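Robots and snacks at the Preninell open day

So I finally made it out to the Preninell open day on Saturday, after missing it last spring with a cold. It's a 40-minute drive if you don't get lost in Griltholm, and I got lost in Griltholm. Parking was 5 dollars, cash only, and I had to dig through the cup holder for quarters.

The downstairs hall was all big factory stuff behind yellow fences. Impressive, very loud, and I lasted maybe ten minutes. What I really wanted was upstairs in room 131, where the Nowakowski lab had its small arms out on tables and you could get close enough to hear the motors whine. I love those little things! They're white 3D-printed parts with the servos and the red and black wires right out in the open, so you can follow how one joint drives the next (or try to, in my case).

The job at my table was a snack bar and a shallow black tray with a divider in it. One arm comes in from each side, and between them they have to deal with the bar. Sounds like nothing, right? I stood there for ages. The student running it told us they'd recorded 3,000 tries at this sort of thing, and that wrappers are a pain, all shiny and slippery with those crinkly ends. I asked if it ever squashes one and she just laughed and pointed at the trash can.

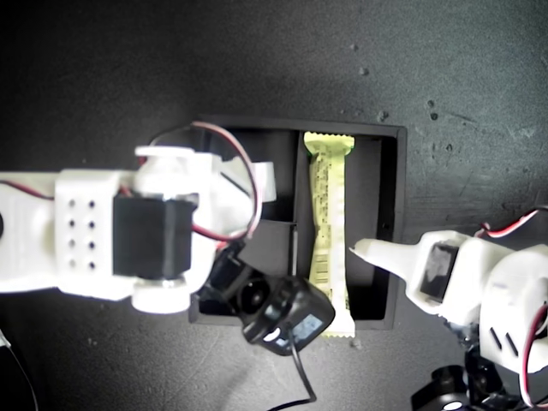 Would I go again?

Yes, and I'd go straight upstairs this time. By two o'clock there was a line out the door, mostly kids, and the talk by the Ilness people was so full that I listened from the hallway and caught half of it. Something about grip force and eggs. If anybody got a seat, please tell me how the egg part ended.

Coffee was bad, cookies were good. I bought a raffle ticket too, number 100, and didn't win the kit.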